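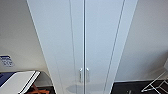
How much should you set aside for a household robot trial? Take the quoted price of the robot, then expect to spend at least that much again on the room, the spares and the hours of whoever has to run it.

I've helped plan two of these trials now, and both times the first budget was a copy of the vendor's quote with a bit of tax on top. Here's how I'd do it if you asked me today. All prices are Canadian dollars and yours will differ.

Step 1. Write the task down before you ask for prices

"Tidies the bedroom" is a brochure line. "Opens both wardrobe doors by the handles, hangs one shirt, shuts the doors" is something you can test. If a salesperson won't quote against a sentence like that, keep your chequebook closed. Breser would. Zania sent us a video.

Step 2. Measure your furniture

Get a tape measure and note the handle height, the gap between the handle and the door, which way each door swings and how much floor is left when it's open. Slim bar pulls look easy, but ask what clearance the fingers need behind the bar. Pale doors against pale walls are worth raising too. Every vendor says their depth sensing copes with plain white surfaces. Ask to see it done in your own lighting, at 4 p.m. with the blinds half down.

Don't let them bring their own cupboard to the demo.

Step 3. Split the quote into lines

A single figure hides things. You want separate lines for:

Base and arms
Grippers, and a spare set
Cameras and mounts
Software licence, with the renewal price in writing
Delivery, set-up and training
Travel for repairs

On our second trial the licence renewal was $3156, and it appeared only after Hina Jafri asked for it a third time. Replacement finger pads were $932 for the set. Neither number was in the original quote.

Step 4. Price the room

You'll need furniture that can be scratched, a clear patch of floor and somewhere to put the clutter that lives there now. Folding racks and little tables are cheap to buy and surprisingly good at getting in the way of a mobile base, so decide early whether they're part of the test. Check the flooring as well. Ask what the base does on carpet, and at the edge of it.

Step 5. Pay for the person

Somebody has to start it, stop it, reset the doors and write down what happened. Hiu-tung Yip did this for us and logged almost 15 hours a week, on a plan that had allowed for none. Put wages in the budget at the real rate. "Existing staff will absorb it" is how you lose existing staff.

Step 6. Rent first, if they'll let you

Khokhar rents by the month and Brarkasis will if you push. Monthly rates look dreadful beside the purchase price, and I'd still pay them. Agree on a pass mark for your Step 1 sentence before the crate arrives – successes out of attempts, no staff touching anything – and put the return date in the contract.

Watch for "assisted" successes in the vendor's numbers. Ask who was assisting, and from where.

Step 7. Hold back the last payment

Keep a portion until the robot has done the written task in your room, on your furniture, with your own person at the controls. We got ours agreed to in March, after a fair bit of grumbling.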